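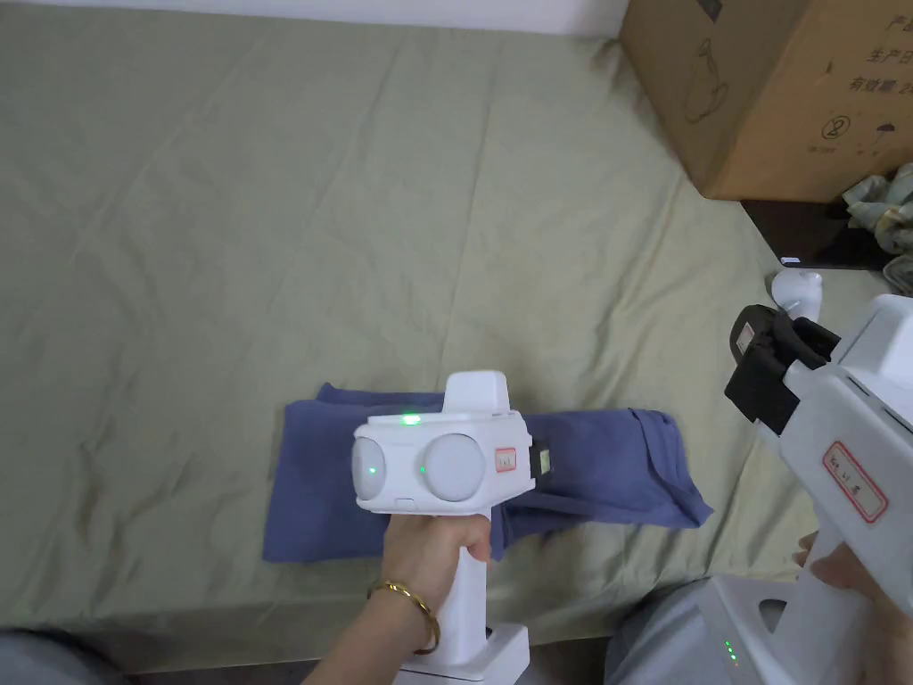

### 4.2 Folding on soft surfaces

Figure 3. One operator with two hand-held grippers and a folded navy garment on a bed.

The question of this section is whether a machine can fold clothes at home yet. We collected 2,465 demonstrations in the Telwood set, and 900 of them were done on beds. A bed is more difficult than a table: the sheet makes creases, and the finger of the gripper can catch the sheet together with the garment.

We trained the Asta policy on all demonstrations and tested it in 100 trials on a bed. It completed 41 folds without help. Most failures happened at the first grasp — the policy closed on two layers, or on the sheet. We consider this result too low for daily use.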